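読了時間：9分

片づけをロボットに教える――Skinholm工科学校の課外プロジェクト「Dirent」

Skinholm工科学校の課外プロジェクトDirentは、机の上に散らばった小物をロボットアームで拾い、決めた場所に置くという課題に取り組んでいる。目標はPatinthorpeで開かれる学生競技会「Gowda杯」の卓上整理部門への出場だ。指導を担当する教員のジルマール・アルーダ（Gilmar Arruda）さんと、学生側のまとめ役であるフォラサデ・ユスフ（Folasade Yusuf）さんに、放課後の実習室で話を聞いた。

最初に、なぜ片づけなのかを尋ねた。アルーダさんの答えは短かった。

「競技会の部門がそれだったからです。前の年までは台車型のロボットで別の部門に出ていました。コースを走らせる課題です。ただ、あれは車体の工作に時間がかかって、制御の話に入る前に年度が終わってしまう。授業で制御を教えている身としては、そこがもったいなかった」

卓上整理部門では、アームは市販のものでも自作のものでもよい。課題に使う小物は当日に主催者側から渡される。どの小物が出るかは事前に分からないが、手のひらに載る程度の大きさで、箱、筒、棒のような形のものが混ざるとだけ知らされている。制限時間は一回の試技につき5分。その間に置けたものが得点になり、机から落とすと減点される。

「ルールの文章を読んだときは簡単そうだと思いました」とユスフさんは言う。「人間なら一分もかからないので。でも、やってみると、つかむ前の段階で止まるんです。どこにあるか分からない、どっちを向いているか分からない。つかむ話はそのあとでした」

Direntという名前は、ユスフさんの一学年上の学生がつけた。由来を聞くと、二人の説明は食い違った。アルーダさんは、ファイルの一覧を読むプログラムの用語から取ったものだと理解している。ユスフさんは、卒業したその学生から「意味はない、検索して同じ名前の競技チームが出てこなかったから」と聞いたそうだ。参加申込書にはすでにこの名前を書いてしまったので、変える予定はない。

■ 見本を集める

Direntのやり方は、人がアームを動かして見本を作り、その記録をもとに動作を学習させるというものだ。操作する学生は、手元の小さなアームを握って動かす。すると作業台の側のアームが同じように動く。手元の指を閉じれば、向こうの指も閉じる。その間の関節の角度とカメラの映像を、まとめて保存していく。

「最初は位置を全部計算で出そうとしていました」とアルーダさんは振り返る。「机の上にカメラを固定して、物の輪郭を取って、中心と向きを求めて、そこへ手先を持っていく。授業でやる内容に近いので、私もそれを勧めました。積み木ではうまくいきました。色のついた四角い積み木なら、輪郭がはっきりしていますから」

見直すことになったのは、積み木をやめて文房具や空き容器を置いてみてからだ。形がそろわず、白いものや透けるものも混ざる。輪郭を取る処理の設定を物ごとに直していくと、設定の表ばかりが長くなった。競技会では何が出るか分からないので、表を長くしても足りるという保証がない。

「表を作っていたのは私です」とユスフさん。「消しゴム用、ペン用、テープ用と分けて、明るさのしきい値を書いていました。カーテンを閉めると全部やり直しになるんですよ。それで、人が動かした記録を使う方法を試したいと先生に言いました」

アルーダさんは、はじめは反対した。理由は二つあったという。一つは、学習のための計算をする機材が実習室に足りなかったこと。もう一つは、うまくいかないときに原因を説明しにくくなることだった。

「授業の成績に関わるものなら、今でも反対したと思います。課外活動ですから、失敗しても困る人は少ない。機材のほうは、情報系の先生に頼んで夜の間だけ計算機を使わせてもらえることになりました。説明の問題は残っています。そこは学生に、毎回記録を取りなさいと言うことにしました。何を置いて、誰が動かして、どこで失敗したか。紙でいいから書く、と」

その記録用紙の束が、実習室の棚に立ててある。見せてもらうと、書き方は人によってかなり違っていた。置いた物の絵を描いている学生もいれば、時刻と「失敗」だけの学生もいる。ユスフさんの用紙は細かい字で余白まで埋まっていた。「あとで自分が読むと思うと、省けなくて」と話す。

見本集めは、一つの配置について100回近く繰り返す。同じ配置といっても、物を置く位置と向きは一回ごとに少しずつ変える。変え方が足りないと、学習後のアームは覚えた場所にしか手を伸ばさない。

「それは実際に起きました」とユスフさんは言う。「新しく入った学生に見本集めを頼んだら、とても丁寧な人で、毎回きれいに同じ場所へ戻してくれたんです。机に鉛筆で薄く印までつけて。記録は見事にそろっていました。学習させたら、物をどけてもアームがその場所をつかみに行きました。頼み方が悪かったので、今は最初に、雑に置いてくださいと言っています」

雑に置くというのも、言われてすぐできるものではないらしい。人によって癖が出る。右利きの学生が置くと、細長いものの向きが偏る。そこで、置く人と操作する人を分け、置く人を途中で交代させるようにした。交代の間隔は40分としている。操作する側が集中を保てる長さもだいたいそれくらいだと、やっているうちに分かってきたという。

■ 操作する人の癖

見本の質は、操作する学生の腕前に左右される。上手な操作とはどういうものかを聞くと、アルーダさんはしばらく考えてから答えた。

「速い人が上手とは限りません。迷わない人の記録がいいですね。物の上まで来て、少し戻って、また近づいて、という動きが入ると、学習したほうもそれをやるんです。見本の中の迷いを、必要な動作だと思ってしまう。思うというのは正確な言い方ではありませんが、結果としてはそうなります」

ユスフさん自身は、はじめの頃は迷う側だった。手元のアームが思ったより軽く、止めたいところで止まらなかった。家にあったおもりを握りの部分にテープで巻いてみたところ、だいぶ安定した。今はそのおもりを、アルーダさんが金属の輪に作り替えたものが付いている。

「見た目はテープのほうが好きでした」とユスフさんは言う。「でも夏にべたべたになったので、替えてもらって助かりました」

操作のときに何を見るかも、途中で変えた点の一つだ。以前は操作者が作業台の横に立ち、目で直接アームを見ながら動かしていた。この方法だと操作はしやすい。ところが、学習後のアームが使えるのはカメラの映像だけである。人間には見えていて、カメラには映っていないものを手がかりにして動かしてしまうと、記録のうえでは、なぜそこで手を止めたのかが分からない動作になる。

「指の裏に物が隠れているときが典型です」とアルーダさんは説明する。「横に立っている人は、のぞき込めば見える。カメラからは見えない。それなのに見本では、ちょうどいいところで指が閉じている。これを学べと言われても、材料がないわけです」

そこで、作業台と操作者の間についたてを立てた。操作者は画面に出るカメラの映像だけを見る。カメラは、机の全体が入る位置に固定したものと、アームの手首に付けた小さなものを使っている。ついたてを立てた直後は、どの学生も操作にかかる時間が延びた。物を落とすことも増え、しばらく不評だった。

「私はかなり文句を言いました」とユスフさん。「前の日までできていたことが急にできなくなるので、面白くないんです。ただ、画面だけでやってみて、机全体のカメラをほとんど見ていないことに気づきました。近づくまでは全体のほうを見ますけど、最後は手首のほうだけ見ています。みんなに聞いたら、だいたい同じでした」

この話を受けて、手首のカメラの取り付けを見直した。もとは手に入った部品に合わせて付けただけで、指先が映像の端にわずかに入る程度だった。それを少し傾け、指先と、その先の机の面が一緒に入るようにした。取り付け部品は学生が三次元プリンターで作った。角度を変えた部品がいくつも引き出しに残っていて、どれが今のものと同じか、もう分からなくなっているそうだ。

■ 11月の練習会

11月には、Patinthorpeの競技会場を借りた合同の練習会があった。本番と同じ机と照明で試技ができる機会で、Direntも参加した。結果はよくなかった。

「最初の試技で得点がありませんでした」とアルーダさんは淡々と話す。「アームは動いています。物のほうへも行く。ただ、手前で閉じるんです。どれに対しても手前で閉じる」

原因は机の高さの差だと、その日は考えた。アームの台座に板を挟んで高さを調整し、次の試技に臨んだが、変わらなかった。三度目の試技では、今度は板を外した。やはり変わらなかった。

ユスフさんは、学校に戻ってから記録した映像を見比べた。

「会場の机は学校の机より白かったんです。それで、カメラが自動で明るさを下げていました。指の影の出方も違っていて。私たちは学校で、指の影が物に重なるのを見て閉じるタイミングを決めていたようなんです。自分では意識していませんでした。影が違う場所に出れば、閉じる場所も違ってくる。たぶんそういうことだと思います。確かめる実験はまだ途中です」

その後、学校でも白っぽい面の上で見本を集めるようになった。カメラの明るさの自動調整は切り、照明の向きを日によって変えている。窓のカーテンも、開ける日と閉める日を作った。アルーダさんによると、この変更で一時的に成績は落ちた。条件が増えた分だけ、必要な見本も増えるからだ。

「学生は落ちた数字を見てがっかりしていました。私は、これは落ちていい数字だと言いました。前の数字は、うちの机でしか出ない数字でしたから。納得したかどうかは知りません」

ユスフさんは「半分くらいです」と横から答えた。

練習会では他の学校のやり方を見ることもできた。指先の形は学校ごとに違っていて、薄い板状のもの、溝を切ったもの、柔らかい素材を巻いたものがあった。Direntの指先は先が丸い。薄い板のほうが細いものを机から拾いやすいのではないかという意見が学生の間で出ており、試作の図面もできている。ただし指先を変えると、それまでの見本がそのままでは使いにくくなる。映像に映る指の形が変わるためだ。

「変えるなら早く変えないといけません」とアルーダさんは言う。「ここは学生に決めてもらうつもりです。私は図面を見て、強度のことだけ言いました」

■ 白いもの、透けるもの

白い面に替えたことで、別の難しさも出てきた。白い箱が背景に紛れる。ユスフさんたちは、箱を置くときに印刷のある面がいつも上を向かないように気をつけている。文字や模様があると手がかりになりすぎるからだ。

「文字のある箱だけうまくいく、という時期がありました」とユスフさんは話す。「箱を覚えたというより、灰色の模様を覚えたんだと思います。模様のない面を上にすると、急に迷い始めて。今は両方を混ぜています」 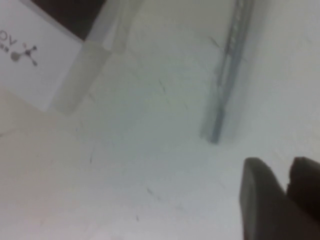

手先のカメラから見た作業台。右下に見えるのがグリッパーの指。

一番手を焼いているのは透明なプラスチックだという。後ろにあるものの色が透けるので、箱に重なっているか、白い面に重なっているかで見え方が変わる。映像が少しぼけると、縁がどこなのか人間にも判断しにくい。

「人が画面を見て迷うものは、学習しても迷います」とアルーダさん。「ですから、透けるものについては、操作する学生にまず画面で見てもらって、どこが縁だと思うか言わせます。人によって言うことが違えば、その配置の見本集めは後に回す。照明を変えると見えることもあります」

細長いものには別の問題がある。向きが合わないと、指で挟んだときに回ってしまう。真ん中を挟めばよいのだが、手首のカメラが近づくにつれて両端が映像から出ていき、どこが真ん中なのか分からなくなる。ユスフさんは、早い段階で手首の向きを合わせ、そのあとはまっすぐ下ろすという操作を学生の間で統一した。

「近づいてから向きを直すと、だいたい失敗します。端が見えているうちに決めて、あとは信じて下ろします。これを決めてから、記録用紙の『回った』という字がだいぶ減りました」

白い面は、ほこりや糸くずも目立つ。指先の前に細い繊維が落ちていると、操作者のほうが気になってしまう。はじめは見本集めの前に必ず机を拭いていたが、今は毎回は拭かないことにしている。会場の机がいつもきれいだとは限らない、というのがユスフさんの考えだ。アルーダさんはこれに少し不満がある。

「私は拭いてほしいです。競技とは関係なく、実習室の机ですから」

結局、見本集めの途中では拭かず、終わったら拭くという決まりになった。ユスフさんによれば、終わったあとに拭くのを忘れる学生がいて、掲示を貼ったが、その掲示の上にカメラの配線図が貼られてしまった。

■ これから

本番までに決めなければならないことはまだ残っている。指先の形、見本をどの種類の物に多く割り振るか、それから当日の操作担当。卓上整理部門には、試技の前に会場で見本を追加してよいという規定があり、そこで誰が操作するかで結果が変わりそうだという。

ユスフさんは、自分ではなく下の学年に任せたいと考えている。

「来年も続くのは下の学年なので。上手な人はもういます。さっき話した、きれいに並べてくれた学生です。置くのも丁寧でしたけど、操作も丁寧で、迷いがないんです。本人は嫌がっています」

アルーダさんは、順位については目標を立てていない。気にしているのは、練習会で得点のなかった原因をきちんと書き残せるかどうかだ。影の実験は、照明だけを変えたもの、机の面だけを変えたものという具合に条件を分けて進めている。途中の結果を見せてもらうと、照明の影響は大きいように見えるが、まだ報告にできる段階ではないとのことだった。

「机の高さだと思って板を挟んだのは私なんですよ」とアルーダさんは言う。「それも書いておくように学生には言ってあります。板を挟む前に映像を見ていれば、その日のうちに何か分かったかもしれない。来年の学生が同じことをしないように、そこは省かないでほしい」

卒業後のことをユスフさんに聞くと、進学して機械の勉強を続けるつもりだという。ロボットの研究室に行くかは決めていない。カメラの側にも興味が出てきたそうだ。

「明るさとか影とか、前は設定の欄にある数字だと思っていました。今は、店の棚を見ていても、ここは白い箱が多いから嫌だなと思います。透明な袋に入った文房具の売り場は、なるべくよく見るようにしています」

取材を終えて実習室を出るとき、次の見本集めの準備が始まっていた。置く係の学生が、目をつぶって机の上に小物を広げている。ユスフさんに聞くと、最近考えたやり方で、効果があるかどうかは分からないということだった。記録用紙には「目つぶり」と書く欄がすでに足されていた。

当サイトでは、閲覧状況の把握と表示の改善のためにクッキーを使用しています。引き続きご覧になる場合は、使用に同意いただいたものとみなします。［同意する］［設定を変更］

お問い合わせ ｜ © Skinholm工科学校 広報室 ｜ ページの先頭へ戻る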